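Dorothy Wainwright
4/22/19

1/
Catier's pitch says their humanoid is "office ready." I run facilities for one floor and I've been reading the fault log from our trial. Thread.

2/
Worst one first. A hand stopped responding with the fingers hanging open. The arm kept its position, the screen said OK, and the log shows no fault for 38 seconds. Stepan Demchenko hit the stop himself.

3/
Catier's answer: the knit cover over the joints may have bunched up and pulled on a cable. May have. They sell the cover as a safety feature, by the way. It keeps fingers out of the pinch points.
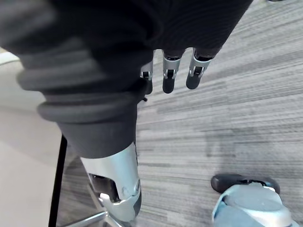

WHAT THE COVER DOESN'T COVER

4/
Bare metal joints on the fingers, for one. Same story on the lower leg. I asked Li-hua Kwok at Catier what happens if a sleeve or a lanyard gets in there. She said the motors back off at a set force. Which force? Still waiting on that number.

5/
Then there's the trash job, the one they like to demo. Take a bag, deal with a small wastebasket, stay out of people's way. We logged 290 tries and 14 ended in a stop. Four of those had no cause listed at all.
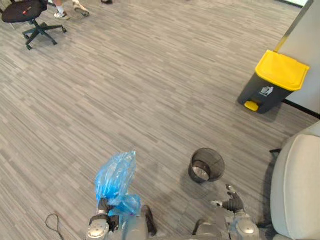

6/
And people do walk through. It's an office. Any safety plan that needs us all to stand still is a plan for a warehouse at night.

7/
Jianguo Xue wants to extend the trial to December. I said fine, once a dead hand shows up as a dead hand on the screen. So far I've been offered a new cover.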